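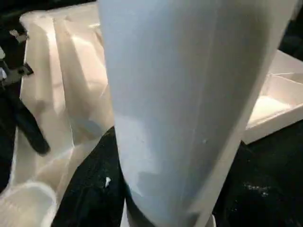

Redley assembly records, bench 2: what is in here and what we doubt

The set holds 3,583 records from the bench where two-armed robots put white plastic frames and poles together. Henríquez sells the arms and Prudo wrote the logging. I look after the files. Neither firm has read this page.

Please be careful with the "hands-free" column. It is filled in by the software, and 589 rows marked hands-free also have a note from a person who stepped in. I left both values as they were. 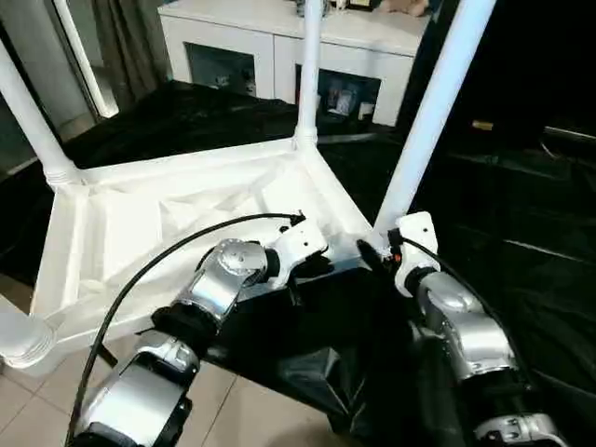
Fitting poles used to be a two-person job. Now one person watches the arms and types notes, and the pay grade for that is still not settled. Luminița Costache went through 254 of the notes and found the same complaint over and over - the watcher can't leave, but isn't credited with the work. There is no field for that. I asked for one.

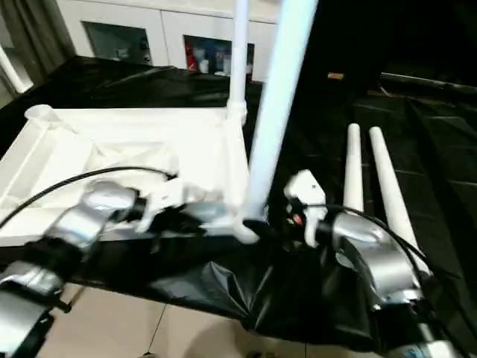
Hikodport, December

Added the shift field. Removed operator initials after the night crew objected, and they were right to. Savings estimates from the sales deck are not included - I couldn't reproduce them from these rows.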